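Home Talks Notes Slides Contact

Reading time: 3 min

Surface wear in plastic and coated containers: speaker notes
Hauwa Ojo, afternoon session, February

Slide 1. Title. Wait for the room to settle. Mention that Katsuhiko Sakamoto did the gloss readings and Natsumi Nomura kept the inspection records. Questions at the end, except on units, which can be asked at any time.

Slide 2. Scope. The talk covers cosmetic and functional wear in reusable containers. It does not cover cracking, UV damage or lid failure. Amra Omerović covers cracking in the next slot.

Slide 3. Terms. Define these once and keep to them. A scratch is a single line with a clear direction. Scuffing is many shallow marks with no single direction. Polishing is a rise in gloss from repeated light contact. Loss is material gone from the surface. Inspectors at the Kaltar site used "scuffed" for all four until the form was changed, so the older records cannot be sorted by type. Say this plainly. It limits what the first data set can show.

Slide 4. Sample. 233 containers from Iladura, all in daily use, pulled at the end of the shift and cleaned with the same detergent before reading. Three inspectors. Each container was graded by all of them without sight of the other grades. Where grades differed by more than one step, Kazue Ueda made the final call.

Slide 5. Lighting. Spend more time here than the slide suggests. Overhead light hides shallow marks on flat floors and exaggerates them on sloped walls. A low side light does the opposite on most surfaces. The inspection booth now has both, switched separately, and the form has a box for each. Grades made before the second light was fitted are kept in a separate table.

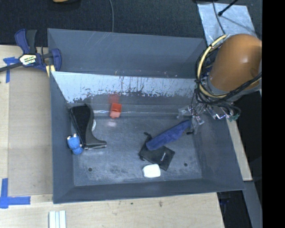

Sloping walls, scuffed flat floor. Note the faint diagonal scratches near the top rim at the rear.

Slide 6. Direction of marks. Record direction relative to the long side. Diagonal marks near a rim are recorded under "rim" even if they extend down the wall. Floor marks get a direction only if most of them agree. If they do not, write "mixed" and move on. Do not average angles.

Slide 7. Gloss readings. Five positions per container in the first round, cut to 3 in the second. The corner positions were dropped: the meter foot would not sit flat and the readings did not repeat. Katsuhiko has the repeat data if anyone asks. Do not put it on screen, the table is too small to read.

Slide 8. Cycle counts. The Ichikawa containers were read at 324 cycles and again at 500. Floor gloss fell between the two readings. Wall gloss hardly moved. Rim grades got worse on the long sides only. Stop there. We have no reading below 324, so nothing can be said about early wear.

Slide 9. Reject rule. Current rule: reject on loss, keep on scuffing. A scratch is a reject only if a fingernail catches in it. Doltis asked for a numeric depth limit. We do not have a depth gauge that works on a curved corner, and the fingernail test gave good agreement between inspectors. Expect a question on this.

Slide 10. Open items. Marker ink left in scratches after washing. Whether stacked storage causes the long-side rim wear. A replacement for the reference tile, which has itself been scratched. Kazue is collecting quotes.

Slide 11. Contacts and form download. Leave this one up during questions.

Previous Next Back to talks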